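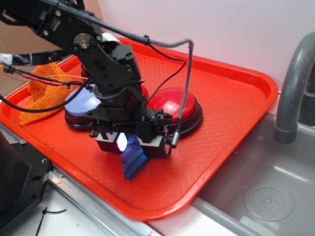
The club's arm holding a blue cloth over the orange-red tray, beside the sink.

Flukville Tray Challenge

The Flukville Tray Challenge is a student robotics project and small yearly contest run by the after-school club at Langlois, which I've belonged to long enough to be trusted with this page (the older one was mostly a shopping list). Teams get one arm, one tray and a handful of things to move about, and they have to write everything that makes the arm do it. We just call it Tray.

Background

Tray grew out of a washing-up joke. The club used to do line-following cars, the same as every other school near us, and people were getting a bit tired of black tape. Then someone wondered out loud if a robot could wipe down the sink in the prep room, and that was the whole autumn term gone! It couldn't, by the way, not for ages. But we liked the problem so much that the cars went into a cupboard, and Plavavon, the club two stops up the line, asked if they could join in.

The first contest had only the two clubs in it. There are more now, and the final is held in June, always on a Tuesday because that's when we can have the room until late.

The arm

Each club builds its own arm to a shared plan, known as the Tekia. It's named after the folder the drawings were saved in, and I have never found out who named the folder. Ours is black metal brackets and servos bolted together, with a gripper on the end that has two boxy fingers and a small light between them. The light comes out a strong violet-white and turns everything near it purple, so colours that look perfectly sensible to you and me can look very odd close to the gripper. Keep that in mind if you're writing the bit that looks for buttons.

Cables are the other thing. The braided one loops over the top of the arm and there are thin wires in red, yellow and black coming off the side, and every new member underestimates how much room they need. Go through the full range of movement by hand before you tie anything down. I snapped 33 cable ties in my first year, which is apparently still a club record (I'm quite proud of it).

The tasks

The tray has a raised rim and a crosshatched floor, and two big round push buttons sit on it. A standard round has these parts:

Cloth: pick up a crumpled cloth from the tray and put it down again in the area the judge has called.
Buttons: press the two buttons in the order given, without shoving either one across the tray.
Mixed: do both, with a second cloth left in the way.

Cloth is the one that makes people cry. A button is always the same shape, bless it, but a cloth never lands the same way twice, and it drapes and bunches and hides its own edges. Mesh is worse again in my opinion, though the Plavavon lot swear it's easier because there's more to grab. We've agreed to disagree.

Scoring

A full round is worth 92 points, an odd number of points for anyone to choose, and it comes from adding up bits of three different rule sheets. You lose points for touching the rim and for any button pressed out of turn. Dropping the cloth outside the tray ends the round. The best score so far is 64, by a Langlois team, on a mixed round where the arm got hold of the cloth at the very first go and the whole room shouted.

Practice and records

Teams keep a log of every attempt, good or bad, with a line on what was changed. Ours had 859 entries by the end of last season, nearly all of them cloth. Some of the notes are useful, such as "open wider before going down", and some just say "why". Both kinds stay in. New members are asked to read the lot before they touch the code, and most of them get through a page or two and then come and ask one of us, which works just as well.

See also

Tekia arm plan
Line-following cars at Langlois
Plavavon club

This site uses cookies to remember your settings. By carrying on reading you agree to this. Accept | Manage cookies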